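Handheld gripper demos: do cluttered public places beat a clean lab bench?

joschag
Finished the October comparison at last. Same policy, same 200 grasp demos per set. One set came from our tidy bench, the other from real tables in real dining halls. On unseen tables the dining hall policy wins easily. The bench policy met its first serving tray and gave up on life.

mio_t
Which gripper? And how cluttered is cluttered? Last person who told me "cluttered" had two mugs.

joschag
Handheld, soft ribbed fingers, camera on the tool. Four from the bottle set:
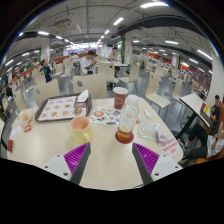
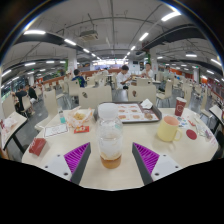
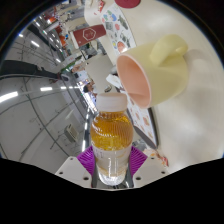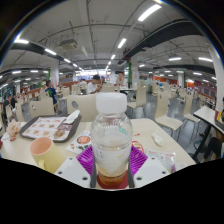
Bottle task, food court table, wrist view. Third one is a grasp with the mug close by.

havo_fan
Clear bottle with a bit of amber stuff in it, under tube lights. You're a cruel man.

asasaki
Not convinced. You changed the clutter, the lighting and the background all at once – so which one did the work? I could get the same bump from random crops and an afternoon of color jitter.

joschag
Tried that. Jitter on the bench set closed maybe a third of the gap. Fair point on the rest, I can't split them yet.

asasaki
Then the title should be "lunch helps, cause unknown."

mio_t
I'd read that paper. Does it hold with more bench data? We saw the curves cross at 1,226 demos on Talton.

joschag
Ran out of patience at 4,000 bench demos. Still behind, by 11 points. Logs go up once Kimie has checked the splits.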